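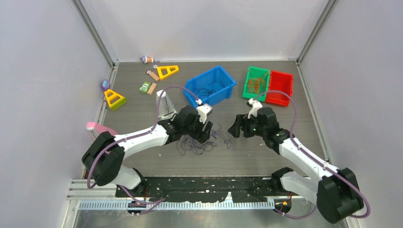 Wire Sorting by Color: Gallery
Urquijo Workshop Collections

The Urquijo unit on hookup wire is one in which mixed scrap is separated by color and returned to stock. The unit is the second in the bench skills series and follows the session on hand tools. It is offered on Monday afternoons in September and is open to all registered members of the workshop.

Offcuts reach the sorting bench mixed together. Most come from the Sadum assembly benches, where short lengths are dropped into a common box during the working day. Stored in this way, thin insulated wire tangles quickly, and members have tended to cut a fresh length from the spool when a usable piece was already available. The purpose of the unit is to bring that material back into use.

Each color has its own place in the stock cabinet. Members are asked to keep to the following practice:

Spread the tangle on a flat surface before pulling on any strand.
Find a free end and follow it back by hand as far as it can be traced.
Open the large outer loops first and leave the dense middle until last.
Set aside any length with damaged insulation for inspection.

Three colors in one knot

Orange, purple and black are the colors used most often at the Sadum benches, and they are the ones most frequently found together. The wire is thin and flexible, and a strand may pass over and under its neighbors many times within a small area.

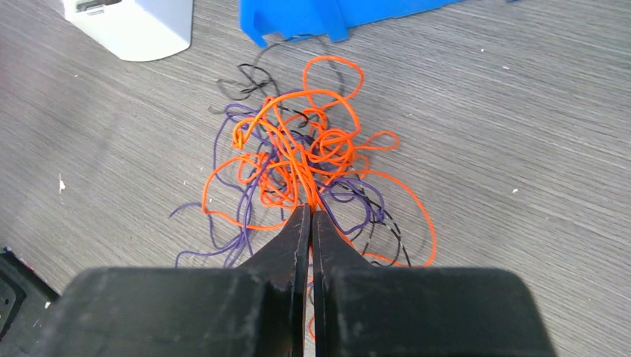 Orange, purple and black wire in a single tangle. The orange loops spread well beyond the center of the knot.

Members new to the work often begin with the brightest color. This is acceptable where the loops lie open, but a loop that appears free on the outside may be held firmly at the center. The instructor, Inmaculada Cordero, recommends lifting one loop at a time and watching which other strands move with it. A strand that moves should be loosened before the first is drawn any further.

Free ends and worn insulation

A visible end is the best starting point in any tangle. Where one can be found, it should be passed back through the nearest loop and laid to the side, clear of the remaining wire. Scuffs and nicks should be noted at this stage – they are harder to see once the wire has been coiled.

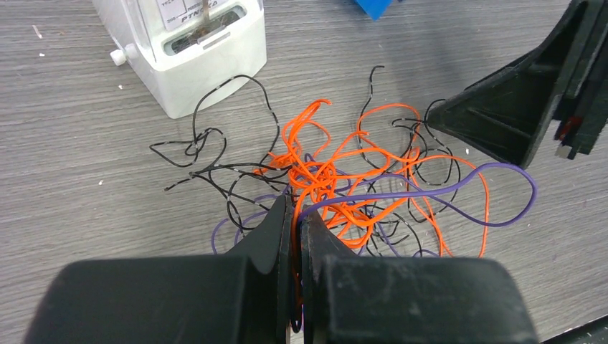
Black wire in wide loops, with a free end to the left and pale marks along the insulation. The orange is bunched tightly in the middle.

Marked wire is not discarded automatically. It is placed in a separate envelope and examined under the bench lamp. Lengths with exposed metal are sent for recycling, and those with surface marks only may be kept for practice work. Under the workshop's labeling rules, practice wire is recorded on card 114 and is not returned to the main cabinet.

Long strands

A long strand that has come partly away from the bundle can carry a knot of its own. Such knots should be opened where they lie, with the strand kept slack. Pulling from the far end closes them and may draw other colors in with the first.
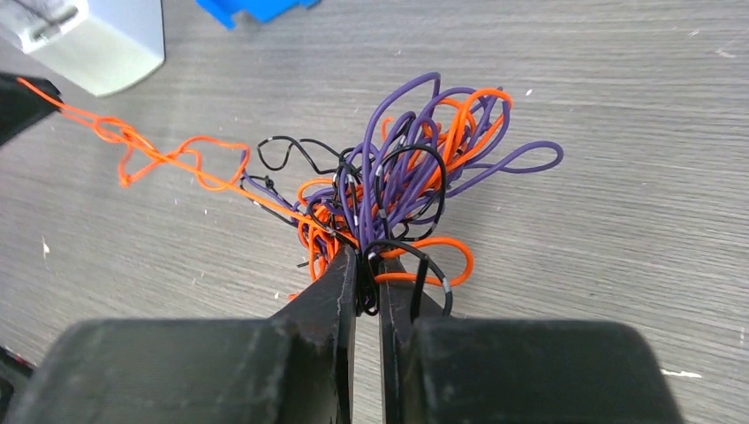

Returning wire to stock

Sorted lengths are coiled loosely by hand, tied once, and placed in the drawer for their color. Drawers are of the Vevitz pattern and should not be filled above the inner lip. Pieces too short to coil go in the shared tray on the lower shelf, where they remain available for jumper leads.

Members who wish to bring their own material should leave it at the Ollov Room desk before the session, marked with their name. Mains cable and stranded wire of unknown origin are not accepted.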